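Butcher block offcut as a kids' play board — what finish, and will it stay flat?

Posted by Toprak332 in Wood & Finishing

I have an offcut from a kitchen counter that I want to turn into a play board for my daughter. It's light maple, made of glued strips, 36 inches long. It would live outside on our patio table from spring until September and go in a closet for the winter. She mostly uses it for sorting and stacking small blocks, but there will also be snacks on it, and she still puts things in her mouth.

The counter shop gave me a small can of Pradano oil with the offcut. The label says food safe once cured but doesn't say how long curing takes. The wood is bare right now. I sanded the top to 120 and haven't touched the underside.

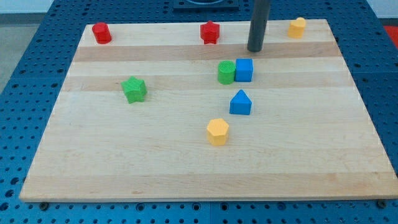

The board on the blue table, with some of the blocks on it.

What I'd like to know:

Is oil enough, or do I need something harder like a varnish?
Do I have to finish the bottom as well?
Will it cup if it sits in the sun for a few hours a day? We get afternoon sun from 2 p.m. on.

I'd like to avoid a thick shiny coat if possible. The edges are still square from the saw, so tell me if I should do something about those too.

horen_bench
Finish the bottom. That is the main thing. If you seal only the top, the bare side takes in and gives off moisture faster than the sealed side, and the board will cup. Same number of coats on both faces, and extra on the end grain, where the strips are cut across. End grain soaks up oil like a straw, so keep wiping it on until it stops disappearing.

On oil versus varnish: for a board that gets scratched and snacked on, I'd use oil. Varnish will protect better against spills, but when it chips outdoors, water gets under it and you end up sanding the whole thing back to bare wood. With oil you scuff it lightly and wipe on another coat.

Sand both faces to 180 before you start. 120 will leave scratches that show up once the oil goes on, especially on pale maple. Then wipe it with a damp cloth, let it dry, and go over it lightly with 180 again. The damp cloth raises the grain so it doesn't go fuzzy the first time something gets spilled on it.

Curing depends on what's in the can. Plain mineral oil never cures, it just soaks in, and you have to keep redoing it. Tung or linseed based oils do cure, and I give them 30 days before food goes on, longer if it's cool. If you can still smell it, wait. Look up the maker's data sheet or call them, I don't know that brand.

Edges: round them over with a router or just a sanding block. An eighth of an inch is plenty. Corners too.

And please lay your oily rags flat outside to dry, or put them in a metal can with water. Wadded up in a trash can they can heat up and catch fire.

Lorummont Mike's Shed
just use mineral oil from the drugstore, its cheap and you dont have to think about it. my cutting board is years old and fine

patiodad37
I'll add something about the sun, because I have a maple board that I left out too much. Glued-up maple like this is an indoor wood. It has very little resistance to rot, and it goes gray and then gets dark spots if it stays damp. Oil slows that down but doesn't stop it. Mine was flat for one season and then two of the glue lines opened at the end.

What worked better with the second one:

Bring it in every night. It takes ten seconds and makes more difference than the finish does.
Don't leave it flat on the table after rain. Stand it on edge until both sides are dry.
Put small rubber feet under the corners so air gets underneath. Screw-on ones last longer than the stick-on kind, which let go when the table gets hot. If she's still mouthing things, check that they're tight.
Shade it in the afternoon if you can. A few hours of sun on one face will dry that face faster, and it can cup even when both sides are finished. If it's only a slight cup, flip it over and it often comes back in a day or two.

I'd skip the mineral oil for outdoor use. It washes out, and you'd be redoing it every couple of weeks.

For winter, a closet is OK as long as it isn't next to a furnace or water heater. Store it on edge, with nothing leaning on it.

Toprak332
Thanks. I called the counter shop and they say the Pradano is tung based, so I'll do both sides plus the ends and keep food off it for the month. I'm going to bring it in at night and pick up some screw-on feet. I'll sand to 180 this weekend and start on the underside.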